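Typing club is back at Vaughan Hall

2023-01-08

Well, I'm thrilled to report that the Darkthorpe typing club starts up again this month, after a long fall with no place to meet! I stopped in at the sign-up morning and came home with ink on my sleeve and a form in my pocket (I've been a two-finger typist all my life, so wish me luck).
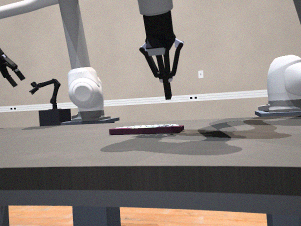
A maroon keyboard on a gray table.

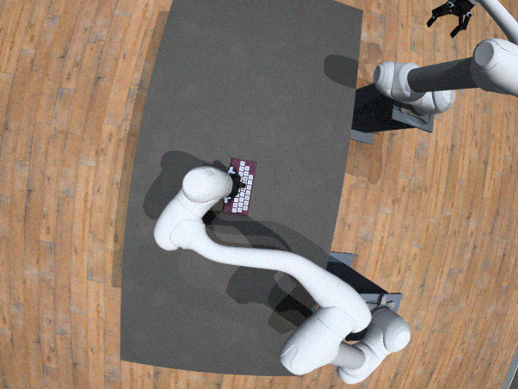

Gwilym Rees told me the club had 22 names down before the coffee was ready, and that he'd be happy to run a second evening if people keep coming. He'd like to see more beginners, too, as the old crowd can get a little fierce about speed.

The big date is in May, when the club hosts the Grilow Cup for the first time. Everybody copies the same 800-word passage, and you lose points for every slip. The passage stays sealed until the start, though I did try to get a hint out of the front desk. The prize is a gift card from Bondar Books on Main Street, plus your name on the cup, and there's a junior round for kids under 14 in the morning.

Evening sessions run from 7 to 9 and cost $2 at the door. Bring your own keyboard if you're fussy about the feel of the keys, and I'm told plenty of people are. Sign-up sheets are at the hall and at the library until the end of the month. I'll be the one in the back row, looking at my hands!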